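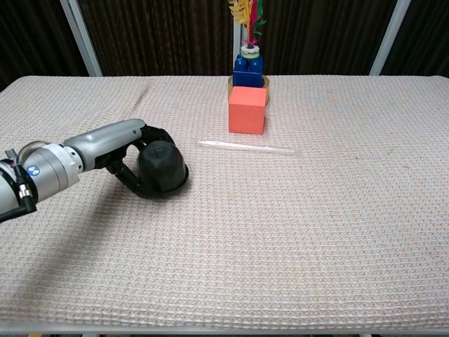

Attachment 1 - hand on the dark domed piece, orange-red cube and feathers still to do.

Ticket 709: Arm will not clear a table
Product: Stomley tabletop tidy routine
Site: Vakow, back bench
Priority: Medium (requested: High. See comments.)
Status: Open, again
Opened: Thursday, December 13, 2018

Summary
The routine is supposed to pick up whatever has been left on a table and put it in the bin. It picks things up. Getting to the bin is where we part ways with the brochure.

Steps to reproduce
Put a cloth on the table. Put some odds and ends on the cloth. Start the routine from the Cirus panel with the speed at 400. Stand back. Bring coffee.

Expected result
Table clear, items in bin, staff free to do more interesting work.

Actual result
The hand goes to the domed piece first, every time, like a child going for the marshmallows in the cereal. It curls its fingers around it and then waits. After 215 seconds the panel shows "grasp uncertain" and asks whether I would like to continue. I would. I press Continue. It waits another 215 seconds.

Log

Entry 1. Restarted the panel. Same.

Entry 2. Restarted the arm. Same, plus a new beep.

Entry 3. Support asked whether the object is on the approved list. The approved list has a mug, a can, a different mug and something called "box, friendly." I replied that our customers own other things.

Entry 4. Support suggested the faceted sides are giving the fingertips mixed readings and asked me to raise the grip threshold from the default. Raised it. The hand now closes with conviction and the timeout still comes at 215. The piece has a base rim that flares out, and I suspect the hand feels the rim and decides the thing is attached to the table. Passed this along as a theory.

Entry 5. Swapped the order so the cube goes first. The cube went into the bin on the first try. I want this on the record, as it is the only good news in the ticket. Flat matte faces, square corners, good contrast with the cloth. If households were furnished entirely with cubes we could ship in June.

Entry 6. Tried the straw. It's thin and you can see through it, and as far as the vision side is concerned it does not exist. The arm reported "table clear" with the straw lying right there. Support marked this as "working as designed" and I have asked them to reopen it.

Entry 7. Tried the stack at the back. The routine has no idea how many objects it is looking at. Container, toy block, ring and feathers came up as one item, then as two, then as "person." The feathers are yellow, red and green and they flutter when the fan is on, so I can see how it might get there, but it then refused to move for safety reasons until I logged out.

Entry 8. Changed the cloth on advice from support, who think the waffle texture is adding noise to the depth readings. With a plain cloth the timeout on the domed piece dropped a little and the straw stayed invisible. Put the waffle one back. People have tablecloths.

Entry 9. Firmware update from Cisneros for the hand. Release notes: "general improvements." Generally, it has improved. The hand now lifts the domed piece on one run out of several, gets it halfway to the bin, and sets it down again very gently on the cloth. No error code.

Workaround
Clear the table by hand. I timed it on my lunch break and it does not take long enough to be worth writing down.

Questions for support
1. Can the timeout be shortened? If it's going to give up, I would like it to give up sooner.
2. Is there a plan for see-through items? Straws, wrappers, tape. This is most of what is on a kitchen table after a birthday.
3. The sales page says the hand is rated for 3,000 grasps between service visits. Does a grasp that goes nowhere count toward the 3,000? We're using them up fast.
4. Please remove "person" as a possible result for feathers, or at least ask before logging it. The safety report goes to my manager.

Reply from support
Thank you for the detailed notes. Questions 1 and 3 have been sent to Cisneros. Question 2 is a known limitation. For question 4, please attach the full log with the fan off.

Fan-off log attached. It says "poultry."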